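Hand washing tea towels – wringing, stains, do you bother?
Household & Laundry board
Posted 8/8/24 by Annag Lindsay
Last updated: 25 replies, 200 views

annag_l
Quick one before I have to go out. Washing machine's been dead since the middle of July, part on order, man keeps saying "any day". Bedding and jeans go to my sister's, but I've been doing the tea towels and dishcloths by hand as I can't face lugging a bag over for four cloths. Two problems. One, they take for ever to dry. Two, they still smell a bit, sort of pondy, by the second day. What am I doing wrong? Powder is just the ordinary stuff, Sultitix, warm water, leave it a bit, rinse, wring, hang over the bath.

kettleside
Too much powder. Always too much powder. Halve it, then halve it again. If the rinse water's still cloudy there's soap left in and that is your pond smell.

dunmorepete
Not hot enough. Cotton cloths want water off the kettle (let it stand a minute) and a proper soak. Warm does nothing for grease.

kettleside
Wouldn't do that with anything red Pete. Pink everything.

dunmorepete
Red ones on their own then. Not rocket sceince

M_Ritchie
I do mine in a big tray instead of the sink. Sink is always full of something and the plughole bit is never as clean as you think. Soak, tip, rinse, tip again, then twist over the tray so the drips go in there and not down my front. 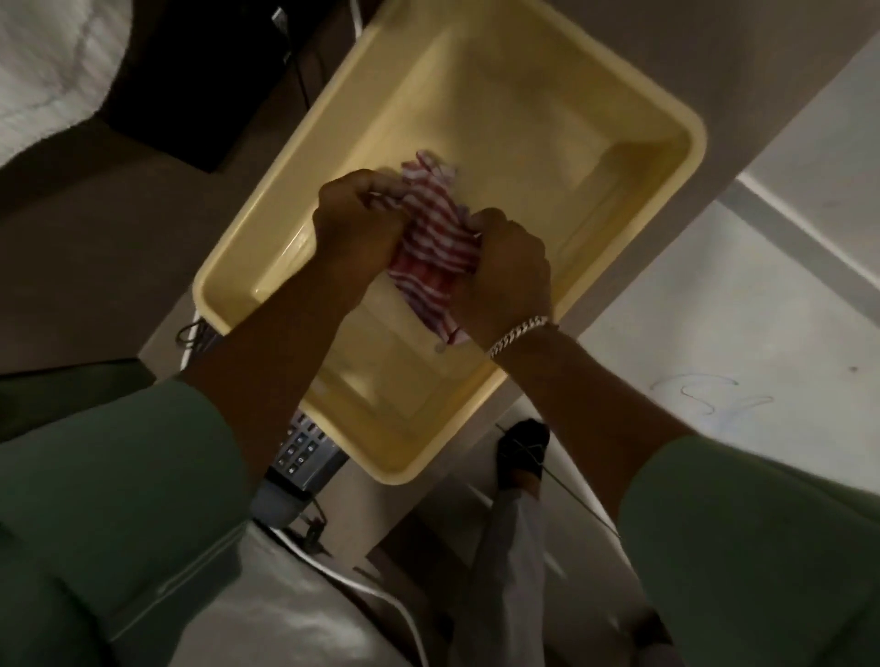
Wringing the red stripy one over the yellow tray.

M_Ritchie
Sorry, posted before I finished. Meant to say – hold it by the two ends and turn your hands opposite ways, then shake it out, fold it over and do it again from the other ends. Second go always gets more out. Marion, for anyone new, I don't post much.

annag_l
Oh I like the tray! What is it meant to be, a storage lid or what? Mine's a washing up bowl, too deep, I end up leaning on it.

M_Ritchie
Just a big plastic tray love, had it years. Rounded corners so it wipes out easy.

hobnail
Going to be the awkward one. You shouldn't wring cloths at all. Breaks the fibres, they go out of shape and then never lie flat in the drawer. Roll in a dry towel and press. My mum's linen ones lasted donkeys years like that.

kettleside
Linen maybe. It's a dishcloth hobnail

hobnail
A cloth is a cloth

dunmorepete
Then you've got a wet towel to dry as well and no machine. Makes no sense for Annag.

hobnail
Fair point about the machine. Still wouldn't twist hard. Gentle twist and press.

M_Ritchie
I've twisted mine for ever, some are a bit wonky on the hem now I'll give you that. Doesn't bother me, they're for drying pans.

tillyflax
Has anyone tried one of those little hand crank spinners? Skakano do one, my neighbour has it. 1000 turns of the handle and your arm drops off but they do come out nearly dry.

dunmorepete
Had a Drenis one. Lid cracked. Back to wringing.

annag_l
Not buying a gadget for four cloths, machine will be back as soon as I do!! Where's everyone drying them? Over the bath is useless, no window in there.

kettleside
Back of a chair by an open window. Or outside on a hedge if you've got one, sun does more for the smell than any powder.

tillyflax
Airer, and don't double them over the rail. One layer, pegged by the edge. Doubled is where the smell starts imo

hobnail
Agree with Tilly on that. Also boil the white ones once a week in an old pan. NOT the red stripes.

annag_l
Right, did a batch this morning. Quarter of the powder, two rinses, used a roasting tin as I don't have a tray, wrung twice the way Marion said, then pegged by the edge in the kitchen window. Dry by lunch. Previously that was all day and half the night. Will report on the pond situation tomorow

dunmorepete
Told you, hot water

annag_l
I used warm Pete

dunmorepete
Ah

kettleside
Ha

M_Ritchie
Glad it helped. Give the tin a good wash before your next roast.

annag_l
Update, day two, sniffed the lot, two fine, the one I use for the hob still a bit iffy. Soaking it again now with a spoon of bicarb. Part for the machine has arrived but it's the wrong part, so any more tips welcome.

hobnail
White vinegar in the last rinse. Not with the bicarb, one or the other.

Related threads
Tea towels: iron or don't iron? (2615 views)
Getting turmeric out of a white cloth
Rajan airer – wheels keep coming off
Best pegs that don't snap in the cold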